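Community help – Floors and Surfaces
Posted 21st May by tosham_dweller

Ink marks on a pale wood floor, what is safe to use?

I have a light-toned wooden floor in the room I use as a study. The boards came with the house, so I have no paperwork for the finish. Over the winter I collected several short black marks near the desk, all from pens that were dropped or left uncapped. The oldest is from January. Most are 2 inches long or less, and one has spread slightly along the grain.

So far I have tried a damp microfiber cloth and a drop of dish soap. The newer marks faded a little. The January one did not change. I keep my pens in a soft pouch, which I tend to put down on the floor while I work, and they get out of it regularly.

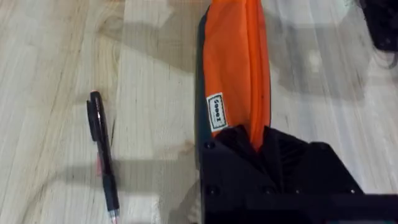 Pen and orange pouch on the study floor.

The grain and knots are quite strong, so I would like to avoid sanding one spot and leaving a patch that looks different. Is there a solvent that lifts ballpoint without taking the finish with it? I have rubbing alcohol and a bottle of Liritz floor cleaner in the house.

metwally_floors

Find out what the finish is before you put alcohol on it. Pick a spot under furniture, put one drop of rubbing alcohol on it and wait a minute. If the surface goes soft or sticky, it is probably shellac or something similar, and alcohol is the wrong product. If it stays hard, you most likely have polyurethane or another cured coating.

For a cured coating:

Dampen a cotton swab with the alcohol. It should not drip.
Roll the swab over the mark from the outside in. Do not scrub across the grain.
Change the swab as soon as it picks up color.
Wipe with a cloth dampened in plain water, then dry it.

Stop after 14 or 16 swabs. If the mark is still there at that point, the ink has gone through a scratch into the wood and more solvent will only dull the area around it. I would expect that with the one that spread along the grain, as ink on top of a sound coating does not usually follow it.

For an oiled or waxed floor, use mineral spirits on a cloth, with the window open, then re-oil or re-wax the spot. Test that under the furniture as well.

Cleaner of the Liritz type is for routine washing. It will not do any harm here, but it will not dissolve ballpoint either.

storbridge_2

Used a white melamine sponge on mine, came off in seconds. It did leave a dull patch though, you can see it when the sun is low. Maybe try a hidden corner first.

gridline80

Agree with the swab method. Two additions.

First, check the type of ink. Gel and ballpoint respond to alcohol to different degrees, and permanent marker needs more passes than either. Draw a line on a scrap of sealed wood with the same pen and practice on that.

Second, a soft pouch does not hold a pen upright, and if the zipper is left open the pens slide out at floor level. Retractable pens should go in with the point in. A shallow tray on the desk would stop most of this – a small mat under the chair would cover the rest.

If a mark has reached bare wood, leave it until the floor is next refinished. Spot sanding with 80 grit, which I have seen suggested on this site, cuts far too deep for one pen line.

Related items
White rings on a waxed table top
How to tell oil finish from polyurethane
Chair casters leaving gray tracks on pine
Liritz cleaner: dilution for wood floors
Removing tape residue from baseboards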